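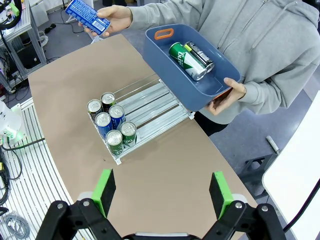
4.2 Comparing the two finger sets on the can task

We went back and forth on which task to use for the finger comparison, and I pushed hard for cans. They're cheap, they're all close to the same diameter, and they punish you right away if your fingers don't close evenly. A box will forgive a finger that lands a little late. A full can just rolls off toward the slower side, and then you get to crawl under the bench and look for it.

So the setup is this: a metal rail organizer on the table, a batch of drink cans, and a parallel gripper that has to pick one upright can at a time and put it down in another spot on the rails. We ran 2 finger sets on the same arm. The first is the stock pair from Rotono, which has hard plastic faces with a shallow V cut into them. The second is our own pair, which we've been calling Flastorlow in the lab notebook (long story, bad acronym), with a soft pad on a pivoting bracket so the pad can tilt and sit flat against whatever it touches. The arm, the wrist camera and the Hitance controller stayed the same for both sets, and so did the policy weights. I'm stressing that because in an earlier draft of this work we had retrained between finger swaps, and a reader quite rightly asked us what we thought we were measuring.

Each finger set got 30 trials. Between trials a person reset the cans by hand, mixing up colors and positions, and we told whoever was resetting not to be too tidy about it. I'd rather have a slightly messy layout than one where every can sits exactly where the last one did. Figure 2 is the wrist camera's view during a reset, with the fingers open and part of the batch still in the tray. You can see how close together the standing cans end up, and that turned out to matter more than anything else we changed!

The trouble is the gap. When cans stand in a tight cluster, the finger has to slide down between two of them before it can close. The Rotono fingers are thinner and they got into the gap more easily, no question. But once they were in there, the hard faces liked to catch only one side of the V, and the can would twist a little as it came up. Our pads are fatter, so they bumped the neighbors on the way down (we knocked over a few cans in the first session alone), but when they did get a grip, they kept it. I don't remember a single twist with the Flastorlow pads, and I went back through the video to check.

We also tried slowing down the approach for our fingers, from the controller default to half speed over the last stretch. That helped with the bumping quite a bit. It also made each trial feel endless, and we dropped it for the main runs so that both sets moved at the same speed.

One more thing on the cameras, as it came up in every discussion we had. The wrist camera always has both fingertips at the bottom of its view, and the color of the pads matters to the policy. We painted one pair gray to match the stock fingers, thinking it would make the comparison fairer. The policy got noticeably worse at lining up with the can, and our best guess is that it had learned to use the bright green as a kind of ruler. We went back to green for every run in this section. Anyone swapping fingers on a trained policy should probably try a color change on purpose and see what happens.

The organizer is from Lemaire, and we left it loose on the table. It does shift a little when a can gets dragged instead of lifted. We nudged it back to its marks after each trial, and the trials where it moved during a grasp are kept in the totals for both finger sets.

Figure 2. View from the wrist camera while the cans are being reset. Cans stand in a cluster at the left end of the organizer, and more lie in the tray. The Flastorlow fingers are open.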